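Nutrition Basics, Week 12
Pulses: lentils, chickpeas and dry beans
Instructor: Venkatesh Kandasamy
11/25/24

Welcome back! We left grains behind last week, and now we get to my favorite food group. Pulses are the dried seeds of plants in the legume family, and they do so much for so little money that I could talk about them until December.

1. Protein and fiber
A 100 g serving of cooked lentils has 9 g of protein and close to 8 g of fiber (most of us fall short on fiber, so that's a big deal!). Lentils are low in the amino acid methionine, which rice and wheat have plenty of. Eat both over the course of a day and you're covered.

Some of the fiber is soluble. It forms a gel in the gut, slows the rise in blood sugar after a meal and helps lower LDL cholesterol.

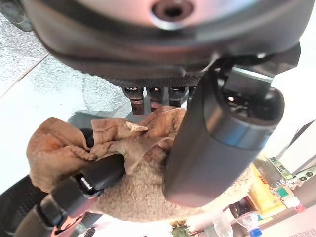

2. Iron and folate
The iron in beans is the non-heme kind, which we absorb less easily. Vitamin C helps a lot, so squeeze a lemon over your dal or toss in some chopped peppers. Tea with the meal works against you. Folate is excellent across the whole group, and lentils are the stars.

3. Soaking and cooking
Soak dry beans overnight, drain, and use fresh water. Red kidney beans must be boiled hard for at least 10 minutes, and a slow cooker alone won't do it. Lentils need no soaking at all!

For next time: read the Wusdale handout on nuts and bring 2 questions.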